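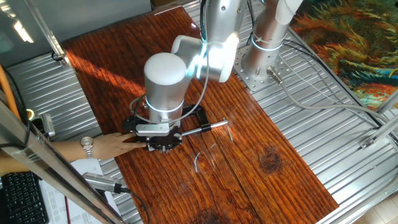 가계부를 다시 쓰기 시작한 지 이제 다섯 달쯤 됐어요. 사실 저는 돈 얘기를 블로그에 쓰는 걸 좀 쑥스러워하는 편인데, 지난번에 잠깐 언급했더니 댓글이랑 쪽지로 물어보시는 분들이 계셔서 이번엔 작정하고 길게 써 봅니다. (길어요! 커피 한 잔 들고 오세요)

시작은 2월이었어요. 연말정산 서류를 정리하다가 카드 명세서를 쭉 출력해 봤는데, Jivent라는 구독 서비스에서 매달 돈이 빠져나가고 있더라고요. 처음엔 이게 뭔지도 몰랐어요. 한참 메일함을 뒤져서 알아낸 게, 예전에 영어 강의 하나 듣겠다고 무료 체험을 눌러 놓고 까맣게 잊은 거였어요. 강의는 딱 두 편 들었고요... 그날 밤에 남편이랑 식탁에 앉아서 둘이 쓰는 자동이체를 전부 종이에 적었는데, 적다 보니 둘 다 말이 없어졌습니다 ㅋㅋ

그래서 만든 게 '세 통장'이에요. 거창한 건 아니고 월급이 들어오면 고정비 통장, 생활비 통장, 비상금 통장으로 나눠 보내는 거예요. 재테크 책마다 나오는 얘기라 저도 십 년 전부터 알고는 있었죠. 알고만 있었어요. 이번에 달랐던 건 이체 날짜를 월급날 아침으로 잡아 둔 거예요. 예전에는 월말에 남으면 저축하자 했는데 한 번도 남은 적이 없거든요.

비상금은 일단 매달 최대 80만 원까지 넣기로 했어요. 못 넣는 달은 조금만 넣고요. 지난달에는 엄마 치과 치료비를 보태느라 거의 못 넣었는데, 예전 같으면 "에이 이번 달은 망했다" 하고 가계부도 같이 덮었을 거예요. 이번엔 그냥 5만 원만 넣고 넘어갔습니다. 지금 잔액은 227만 원! 남들한테는 별거 아닐 수 있는데 저는 이 숫자를 자꾸 들여다보게 돼요. 출근길 버스에서도 한 번씩 열어 봐요.

방법을 찾다가 제일 도움을 받은 건 Zofia Zalewska라는 분의 블로그예요. 폴란드에서 아이 둘 키우면서 빚 갚은 이야기를 영어로 연재하시는데, 번역기 돌려 가며 처음부터 다 읽었어요. 그분이 가계부 항목을 여섯 개 이상 만들지 말라고 하시거든요. 저는 원래 항목을 엄청 잘게 쪼개는 사람이라 '커피(혼자)', '커피(회사 사람들)' 이런 식이었는데, 그러니까 보름도 못 가서 지치는 거였어요. 지금은 집, 먹는 것, 다니는 것, 가족, 나, 기타. 끝이에요. 기타가 제일 커지는 달이 있긴 한데 그건 좀 더 고민해 보려고요.

앱은 Grevix를 쓰고 있어요. 광고 아니고 제 돈 내고 씁니다. 화면이 예쁘지는 않은데 부부가 같이 입력할 수 있는 게 좋아요. 단점은 현금 쓴 걸 넣을 때 버튼을 너무 여러 번 눌러야 한다는 거? 시장에서 두부 한 모 사고 그걸 입력하고 있으면 뒤에 오시는 분한테 괜히 죄송해요. 그래서 현금은 영수증 뒤에 적어서 지갑에 넣어 놨다가 밤에 몰아서 넣어요. 자주 까먹습니다.

보험도 한번 들여다봤어요. 스물여섯 살 때 이모 친구분 통해서 든 게 하나 있고, 결혼하면서 든 게 하나 있는데, 입원비 보장이 둘 다 들어 있더라고요. 매달 15만 1천 원인가... 하고 증권을 다시 펴 보니 정확히 151,000원이 나가고 있었어요. 하나를 해지할지 그냥 둘지는 아직 못 정했어요. 오래된 보험은 함부로 깨는 게 아니라는 말도 있고, 상담받으면 새 걸 권할 것 같아서 무섭기도 하고요. 이 부분 잘 아시는 분 계시면 댓글 부탁드려요 🙏

남편은 요즘 대출 갈아타기에 꽂혀 있어요. 저녁 먹고 나면 노트북 펴 놓고 금리표를 만드는데, 중도상환수수료까지 넣어서 계산하니까 생각보다 이득이 크지 않대요. 그래도 표 만드는 게 재밌나 봐요. 색깔도 칠해 놨더라고요. 저는 옆에서 귤 까먹으면서 응응 하고 듣다가, 어제는 오히려 제가 틀린 칸을 하나 찾아서 으쓱했습니다.

아, 그리고 냉장고 파먹기도 하는 중인데 이건 사진 찍어 둔 게 있어서 따로 올릴게요. 냉동실에서 나온 떡만으로 일주일 아침을 해결했거든요. 다음 글은 아마 그거 아니면 보험 상담 후기일 거예요. 상담 예약부터 해야 하는데 전화하기가 왜 이렇게 싫은지 모르겠어요.

마지막 수정: 오후 11시 20분

문의는 방명록으로 남겨 주세요 | © 귤까는 저녁 | 맨 위로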